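Friday evening, and my shoulders are tired in the way they were tired when I learned to drive. I promised myself to write down what I learned in my first weeks of teleoperation before I forget how it felt to be bad at it.

For those who read this blog for the recipes: I changed work in January. Now I sit with a pair of handles, one for each hand, and when I move them, two robot arms move too. The computer writes down every joint position and every camera picture. Later a model is trained on it, and it should learn to do the task alone. One run of the task from start to end we call an episode. My task for this month is dishes and a dish rack, with two cloths lying close to the work.

When Maham Sandhu explained this to me at the interview, I thought it would be an easy job. I have put dishes in a rack since I was a child. But my hands know it, and I don't. I had never asked myself at what moment I open my fingers when I put down a plate. With the handles I must decide it, because I can't feel the plate. I only see it. In my first days I opened the gripper too early each time, and the plate made a sound that I still hear when I try to sleep.

Arsalan Swati sat next to me that first week. He speaks very little. He watched me for one whole morning and then he told me one thing: "Stop before you let go." So now I bring the plate down, I wait for one breath, and then I open. My episodes became slower, but I threw away fewer of them. Güven Kozan, who prepares the data, later showed me the curves of my old episodes and my new ones. The old ones were full of small shaking, like the handwriting of a person on a bus.

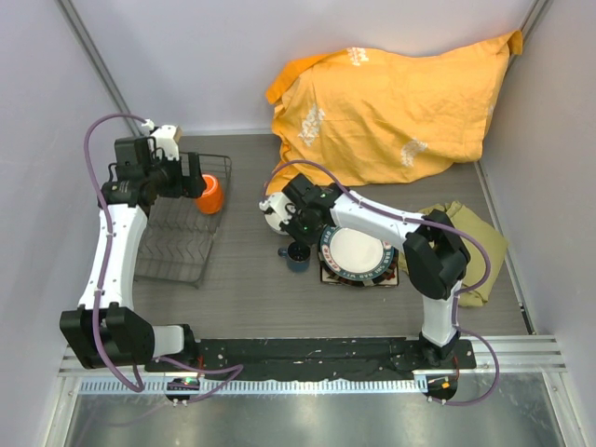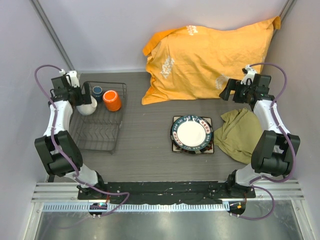 *Kakakhel Manipulation Group — Teleoperation Team*

The plate with the "HAO SHI HAO WEI" lettering is my favorite of everything we work with. It is also the one that taught me the most. The rim is the only good place to take it, and one gripper finger must come under it or behind it without pushing the whole plate away. I lost many episodes only to this. What helped me was to come from the side, low and almost flat, and to turn the wrist only after the fingers are closed. I turn it until the plate stands up, and only then I think about the rack.

Cups are easier to hold but harder to be exact with. My left hand is the weak one, and for a long time I tried to do everything with the right. Maham noticed it in the recordings. She said that the model will learn my laziness together with the task, and if I never use the left arm, it will believe that the left arm is a decoration. So I did one whole day only with the left. It was a very bad day, and after it I was better.

There is one more thing I did not expect, and it is about mistakes. I thought that a good episode is a perfect one. Jawad Tanoli told me he also wants some where I miss the rim, go back a little, and try again calmly. If the robot sees only perfect grasps, it doesn't know what to do after a bad one. But the mistake must be a real one. I tried to make some on purpose and he recognized all of them, because I was too elegant in them. I was a little offended and a little proud.

Until today I have 868 episodes with my name on them, and 154 of them were marked as not usable. Most of the bad ones are from the first two weeks. I asked if I can see the very first one again, and Güven found it for me. I watched it to the end — it was long.

My friend Sille Arnardóttir asked me on the phone if it isn't strange to teach a machine the work that I don't like to do at home. Maybe it is. I noticed that at home I now put the plates in the rack very slowly, and I wait for one breath before I let go. My husband asked if I was feeling well.

Next week I start with folding cloths. Arsalan says it is much worse than plates, since a cloth is never twice in the same shape. He smiled when he said it, and I have not seen him smile many times, so I am a bit worried. I will write again when I have folded something.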